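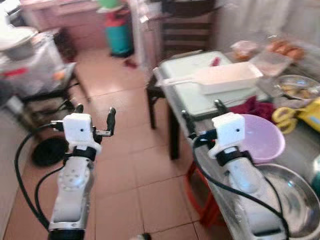
Kitchen, tiled floor.

Bring back the interval

By Mirta Maldonado
2023-01-22

I saw Kairys at the Custametti last week, all three and a quarter hours of it, and I can report that it's a serious and beautiful film about a salt merchant and that I missed the bit where his brother dies. I was in the queue for the loo. When I got back the widow was already in black and I spent the next half hour trying to work out who she was widowed from.

The Custametti has 460 seats and, when it was built, it had an interval in everything. There was a bell. You can still see the bell, over the door to the stalls, painted the same cream as the wall so that it won't get ideas. People went out, had an argument about the first half and an ice cream, and came back knowing who everybody was. Then somebody decided that a pause was an insult to the artist, and we've all been sitting there cross-legged in tribute ever since.

I've heard the case against. A film is one long breath, the director has built a rhythm, you wouldn't stop a symphony. Fine, except that symphonies have gaps between the movements, during which the whole audience coughs like a ward. Opera stops. Shakespeare stops, usually for gin. Cricket stops for tea, and cricket is by some distance the slowest art film ever made.

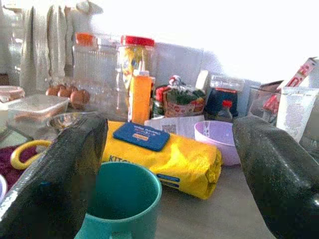 Teal mug, grey worktop.

The same people who defend the unbroken three hours also complain that we all watch films at home now. Well, of course we do. At home I have a pause button. I watched Moritz (two hours fifty, Alpine, very little talking) on my own sofa and stopped it twice, once for tea and once to ring my sister, and I remember that film better than almost anything I saw last year. The tea break fell just after the avalanche. I stood waiting for the kettle and thought about the avalanche, which I'd never have done if another scene had been shoved at me straight away.

The director would be appalled. I'd like to ask him how he watches his own rushes, and whether he has ever in his life gone 170 minutes without a sandwich.

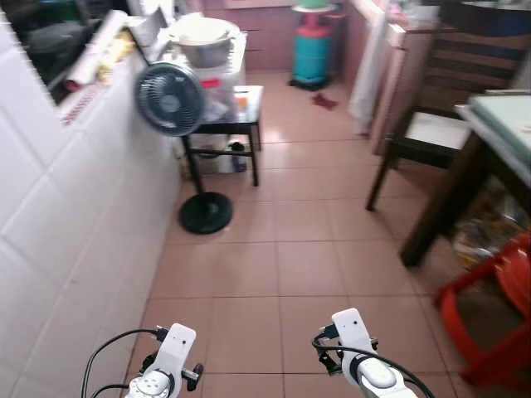
What a good break looks like

It should be long enough to be useful. The Jendodance festival tried one in March, at a film of heroic length, and gave us 9 minutes. The queue alone took longer than that, and half the room came back in the dark, treading on the other half. They'd have done better with none. Fifteen minutes, lights up, doors open, and please, no trailers.

It should also be chosen by whoever made the film. If you're a director and you know there will be a pause, you can do something wicked with it, such as leaving a character on a ladder. The old epics did this beautifully. People went out to the foyer worried and bought twice as much chocolate.

That ought to interest the cinemas, who make their living from the chocolate. I put this to the manager of the Custametti on my way out. He said an interval would cost him the late showing. I asked how many had come to last night's late showing and he said 31, and then he looked up at the bell for a while.

I'm going to see Kairys again next week, to find out about the brother. I shan't drink anything after lunch.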